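Home Explore Notifications Lists More

Plavotley Robot Teaching
Filed under: Teleoperation, Simulation

1/ Notes on the teleoperation work at Plavotley this autumn. Most of our effort since September has gone into showing the arms a drawer task by remote control. Putting it in a thread so I can point people at it.
4 replies 11 reposts 38 likes

2/ The task: go to a cabinet, get hold of the bar handle, open the drawer, let go, move clear. Later versions put something in the drawer and shut it. We do it all in simulation first. The real cabinet is a Skostosell unit and we have already replaced one set of runners on it.

3/ Operators sit at a desk with a pair of hand controllers, one for each arm. You hold the trigger to close the fingers. If you let go of the side button the arm stops following you, so you can put your hands back somewhere comfortable and carry on.

4/ We tried teaching by hand before this, meaning you take hold of the real arm and push it through the motion. It's good for short moves. For a drawer it was awkward. The person's body ends up where the drawer wants to go, and with two arms you need a second person.
2 replies 3 reposts 19 likes

5/ We now have 900 demonstrations of the drawer task that we're willing to train on. Each one runs up to 15 seconds. Longer ones get looked at, and usually the operator had missed the handle and gone round again.

6/ We used to throw those out. Now we keep a missed grasp if the recovery is clean. The policy trained only on tidy runs did nothing useful when it missed. It closed its fingers beside the handle and pulled anyway.

7/ Depth is the hard part for new operators. On a flat screen you can't easily judge how far the fingers are from the handle. We gave them a second view from the side and that helped more than any change to the controllers.

8/ The other common fault is pulling along an arc. People open a drawer at home with the elbow and don't notice the curve. The arm copies the curve and the drawer binds. We ask for a slow straight pull and a full stop before letting go.
1 reply 6 reposts 27 likes

9/ Controller software is Pusover. The logging is our own. It records joint positions, finger opening and the camera views on one clock. We lost a week of runs early on when the clocks drifted apart, so check yours before you collect anything.

10/ Räsänen, the sister project, uses the same controllers for cupboard doors. Doors do need an arc, so operators who swap between the two take a while to settle. We've stopped swapping people in the middle of a session.

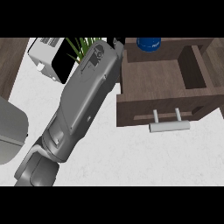
Plavotley, Dec 28, 2023

11/ The simulated kitchen with the drawer open and an arm across the left side of the cabinet. The marble pattern and the wood grain get changed between batches, and so does the clutter. The plant stays in for most batches because its leaves give the cameras something untidy to deal with.
3 replies 9 reposts 44 likes

12/ Someone asked why bother with clutter if the arm never touches it. Mainly the views. With a bare room the policy learned where the cabinet was from the corners of the room, and it went wrong as soon as we moved anything.

13/ Still not right: closing. Operators tend to nudge the drawer shut with whatever part of the hand is nearest, and every one of them does it differently. We've written down 2 allowed ways of doing it and will collect that part again from scratch.

14/ Next lot of collecting starts once the new side view is in. I'll add to this thread when there are closing runs worth talking about. Questions about the controller set-up are fine in the replies.
6 replies 5 reposts 31 likes

Show more replies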